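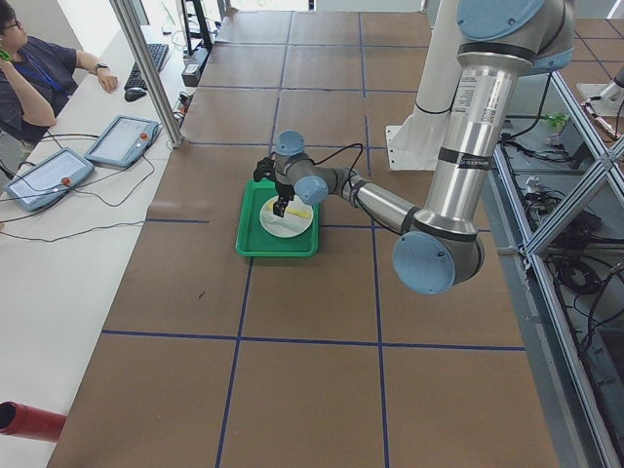
Ruro Table Cell for Light Kitchen and Packing Work

The Ruro cell from Wultden is a robot arm with a two-finger gripper, delivered with teach pendant, mounting plate and the Stornona control software. It is made for customers who want to know if a machine can take over the small jobs at a table: lifting a spoon from a plate, moving a plate to a tray, sorting cutlery after lunch.

The short answer is that some of these jobs are ready and some are not yet. We prefer to write this on the product page, so that you can read it before you order.

What the cell can do today

Picking up one rigid object from an open plate is a job we offer with a written acceptance test. In our own trial in October the cell made 1267 picks of spoons and forks, and 156 of them needed a second attempt. Flat handles which lie close to the plate are the most difficult. A spoon with a raised handle is much easier for the fingers.
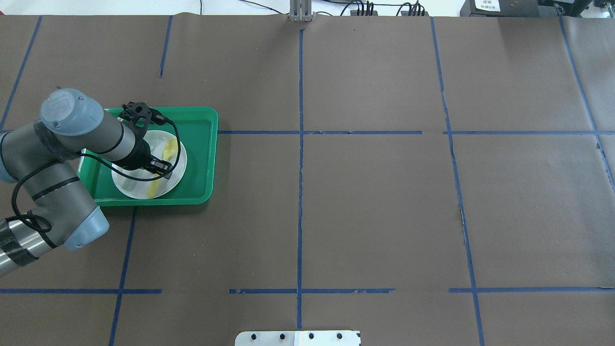 Roya Daneshvar wrote to us that her canteen staff clear a table before the robot has finished with one plate, and she asked what she would be paying for. It is a fair question. For speed, a person wins clearly. The cell is interesting where the same movement must be repeated during a whole shift, and where a slow rhythm is no problem.

What it cannot do yet

Stacked plates, wet cloths, soft food and glasses of unknown shape are outside the specification. Also a handle hidden under another object should be left to a person.

Preparing the table

The table must be flat and fixed to the floor. We recommend to mark the surface with tape in large rectangles, and to give each tray a known place. Replace the tape when the edges begin to lift. 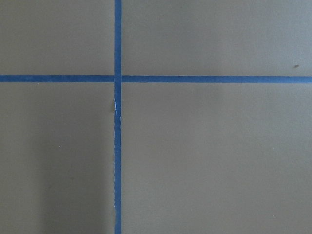 Crossing of two tape lines on the work surface.

The Tomić calibration routine is included in the software. Run it again after the arm, the table or the camera was moved. The first service is due after 2000 hours of operation.

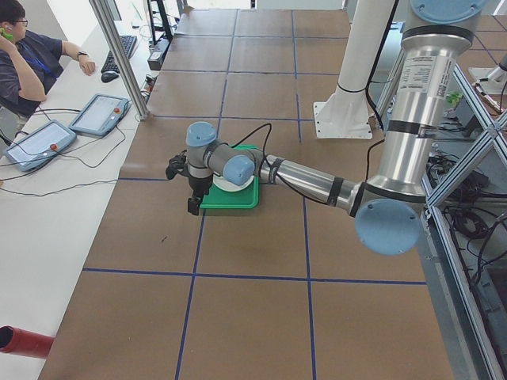 Edgardo Bañez
Application Engineer, Wultden

Customers often ask me for one number, but a number from my table says little about yours. Send us your own plates and cutlery - the old and bent pieces also - and I will run them before you decide. Up to 99 pieces can be tested without charge. You receive the full list of results, including the failed picks.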